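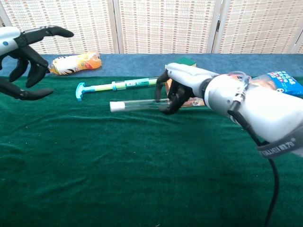
Looking after a two-handed bench cell
Speaker notes, Tanko Olaniyan, Drelldale

Slide 1 – Scope
One cell, two arms, two five-minute checks a day. I will cover setup, hand care, cables and the one repair we do in house. Control software is Murix and I will only mention it where it touches maintenance. Questions at the end, but stop me if a term is unclear.

Slide 2 – The bench
Green felt over the work area. Felt gives a little under the fingertips, so a grasp that comes in slightly low does not load the knuckles straight away. It also wrinkles. A crease changes the local table height and can shift a thin object a few millimeters. Flatten from the center outward before the first run. Replace when it stays creased after flattening.
The folding screen behind the table keeps people walking past out of the background. Its feet are marked on the floor with tape. If it has moved, put it back on the tape before touching any camera setting.

Slide 3 – Objects
Test tube with foam stopper, syringe-type dispenser with a T-shaped plunger handle, crumpled bottle, sponge, snack bag. Transparent, long and thin, irregular, soft, floppy.
The tube is the one to watch. Glass is smooth and the fingers close on a small diameter. We pick it up horizontally and keep the lift low over the cloth. Check the rim and body for chips before each session. A chipped tube goes in the sharps bin, including when the chip is under the stopper.
Do not straighten the bottle. Its shape is part of the object set.

Slide 4 – Morning check
Power on with both hands clear of the table. Open all fingers fully, then close one at a time, starting with the little finger. Listen. A finger that reaches its end position late gets logged even if it arrives.
Then the thumb, both axes.
Wipe the fingers with a dry lint-free cloth. No solvent on the pads. We tried alcohol wipes in May and the pads went slick within a week.
Last, run the Murix zero routine and write the offsets on the sheet. Compare with yesterday, not with the commissioning values. A step change matters more to us than slow drift.

Slide 5 – Cable and connector, right arm
Most of our stoppages came from here. The cable is thick and needs a generous loop between the arm and the table edge. Too short, and wrist rotation pulls on the connector. Too long, and the loop drags across the cloth and takes objects with it.
To set it: move the wrist to both rotation limits by hand with drive power off. The cable should never go straight and never touch the felt inside the work area. Clamp there. Mark the jacket at the clamp with paint pen, so slippage shows.
Connector: finger tight, then inspect. No pliers. Ours was overtightened once and the replacement took the cell out for 33 hours, nearly all of it waiting for the part from Dalsgaard.

Slide 6 – Replacing a finger
Interval is 700 logged hours or a failed end-position check, whichever comes first.
Power off and lock out. Support the hand on the foam block – never let it hang from the wrist. Photograph the finger wiring before removing the cover. Swap one finger only, close up, then test before starting the next.
After the swap, repeat the zero routine and run 56 grasps on the sponge before going back to glass. Start at the lowest force setting. If the new finger lags behind its neighbors, reseat it once. Second failure, the finger goes back to the supplier.

Slide 7 – Log
129 entries so far. Cable and connector items lead, followed by finger timing, then cloth and screen position. Arm joints have given us very little to write down.
Ustosport runs a similar bench and uses the same sheet. Their only change is a column for room humidity, which we are adding.

Slide 8 – Open points
Pad wear has no good measure yet. We go by a slip test on the tube, and two operators can disagree on the result.
Spare connector: order placed, stored on site from next month.
Copies of the check sheet are by the door.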